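Review: the Purnell kitchen helper, three months in

I should say at the start that I am exactly the sort of person these things are aimed at. I run a small lunch club, I cook for a lot of people twice a week, my wrists are not what they were, and I would gladly hand over the clearing up to anything that offered. So when my friend Modupe Omoregie told me she was giving up her Purnell (she was moving to a flat with a kitchen the size of a wardrobe) and would I like to take on the rest of the hire, I said yes before she had finished the sentence.

For those who haven't met one, the Purnell is a single arm that clamps to the edge of a table or worktop. You teach it a few chores using a tablet, it has a good look at what is in front of it, and then it picks things up and puts them where you've said they belong. The hire is 88 pounds a month, and it came with a fat little manual which I did read, all of it, over several pots of tea.

Setting it up

The clamp is splendid. I have no complaints about the clamp at all! It went on to my old table in the time it took the kettle to boil and it hasn't shifted since. The tablet was slower going. You have to show the machine each chore over and over, and the manual suggests 35 goes for anything involving a handle. My neighbour Uchenna Odukoya came round to help and we took it in turns, one of us guiding and the other putting the cup back where it started, which made for a very pleasant afternoon if not a very quick one.

What it does well

Fruit, mostly. It is lovely with fruit. An orange goes into a bowl with real gentleness, and I have yet to find a bruise I could blame on it. It is also good with plain mugs as long as they are the right way up, and it will move a colander from one end of the table to the other quite happily, provided there is nothing in it.

I kept a tally through June, being that kind of person. Out of 100 mugs it put away 88 without any help from me. I thought that was rather good until Uchenna asked how many mugs I would be happy to have put away wrongly by a human being, and I had to admit the answer was fewer than that.

What it doesn't do well

Plates, I'm afraid. A flat plate on a flat table gives it nothing to get hold of, and it will nudge one along for quite some time looking for a way underneath. Bottles lying down are another trouble – it takes them in the middle, which is sensible, but then it can't always work out how to stand them up again. And it is slow. I cleared a table by myself while it was still thinking over a teaspoon.

Doors are a mixed bag. It opened my bread bin on the first day and I was so pleased I rang my sister. The oven door is beyond it, or at least beyond what I have managed to teach it, and I wouldn't leave it alone with a hot oven in any case.

The practice set

Along with the arm you can hire a box of play food and kitchen things, and I would say take it. You don't want to be learning on your good china. Setsuko Maruyama, who answers the helpline and is patience itself, told me to start with three or four pieces and only add more once those were going well. I ignored her and put out the lot, and spent a morning regretting it. The trouble is the variety, I think: a strawberry wants the smallest pinch, a ketchup bottle on its side wants a wide grip, and a colander has those two flat tabs at the ends which look easy and really aren't. A person sorts all that out without a thought. If you want to know what sort of spread I mean, it's this sort of thing, with the toaster oven at the side for the door work.

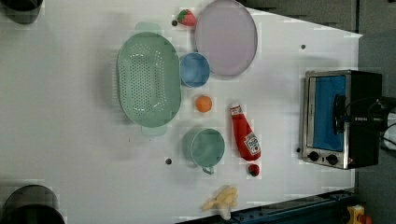 Would I keep it?

I have gone back and forth. To buy one outright is 625 pounds for a reconditioned model, and I could have a good dishwasher put in for that sort of money and still have hot water left over for my own cup. The dishwasher wouldn't put the oranges in the bowl, of course, but then I don't mind doing the oranges.

If you have trouble gripping or reaching, and somebody to help with the teaching at the start, I think it may well be worth a few months' hire to see how you get on. Huia Ormsby, who cooks with me at the club, has borrowed mine twice and swears by it for mugs. If you are hoping to walk away from a messy table and come back to a tidy one, I'd wait. It needs someone in the room, and if you are in the room you may as well have a cloth in your hand.

I have kept the hire on for one more month, mainly for the mugs. Do ask for the longer power lead when you order, as the ordinary one wouldn't reach my socket and the extension made a nuisance of itself across the doorway.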